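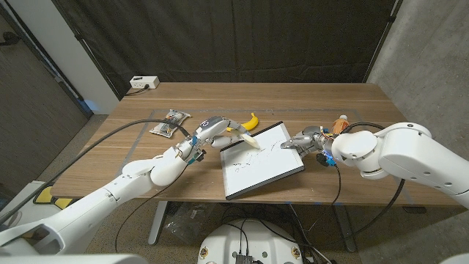 How do you get dried marker off a small whiteboard without wrecking it?
Go over the old line with a fresh marker, wait a few seconds, wipe while it's still wet, then finish with a damp cloth and dry it.

Project report, Salim Lema and Mutua Mwakyusa
Whiteboard cleaning and care, 17 May 2025

Short version first. We wanted to know which way of wiping a tabletop whiteboard leaves the least gray behind. Small framed boards, the kind people keep on a kitchen table for lists. Everyone in our building has one and everyone's is gray. Ours too.

What we used. Claltari black marker, the cheap one. Massawe felt eraser. Rumska board spray. Paper towel, a cotton cloth, plain tap water. Boards all from Skimico, same size, bought together so the surface would be the same (we hope - no batch number on the back).

Method. Scribble across the middle with black marker. Wavy lines, not letters, because letters made us write neatly and press lighter. Leave it. Then wipe with one of the 4 methods, eraser only, dry cloth, damp cloth, spray and cloth. Same person wiping each time, that was Mutua. Salim scored the smudge from 0 to 5 without knowing which method it was. 0 is clean, 5 is you can still read it.

We did 59 wipes that counted. A few more got thrown out at the start when we were still arguing about how hard to press.

Where to work. A table beats holding the board in your hand by a lot. Board flat, one hand keeping it still and the other one wiping. If it slides the frame catches the eraser and you get a dark line along the edge that is a pain to get out. We turned the board at a slight angle so the wiping arm moves naturaly, that helped more than we expected. Dark background behind the table was good for scoring too, less glare.

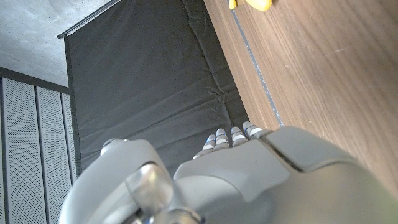
Light matters more than we planned for. Under the ceiling light a board can look perfect, then you tilt it up and all the faint curves come back. So from wipe ten on we scored every board twice, flat and standing up. Should of done that from the beginning. The early scores are flat only and are marked with a star in the table at the back.

Results. Eraser only was worst, it mostly moves the dust around. Dry cloth a bit better. Damp cloth did nearly as well as spray on marks less than a day old. On older marks the spray won easily, and the trick with the fresh marker came second. We didn't test that one enough times to put it in the table, it was Salim's aunt's idea and came in late.

Cost. Whole project came to 1482 in receipts, boards were most of it. Spray bottle is still over half full.

Problems
- felt eraser got dirty fast and we only had one. Later scores for it probly unfair
- pressing hard leaves fine scuffs that hold ink next time
- room temp not recorded
- scoring by eye. A photo with fixed light would be better
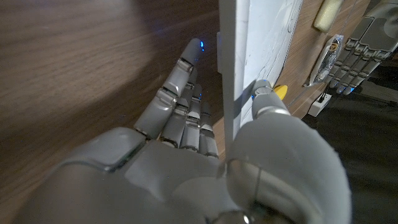

What is the best way to check that a board is clean?
Stand it upright and look across the face from the side, close to the light. Faint lines and smears show up that way even when the front view looks white.

Next steps. Repeat in June with blue and red marker, and a new eraser for every ten wipes. Mutua wants to try glass boards. Salim wants to see if a board that is already scuffed can be brought back or if it's just done. Table of all scores is on the next page, star means flat only.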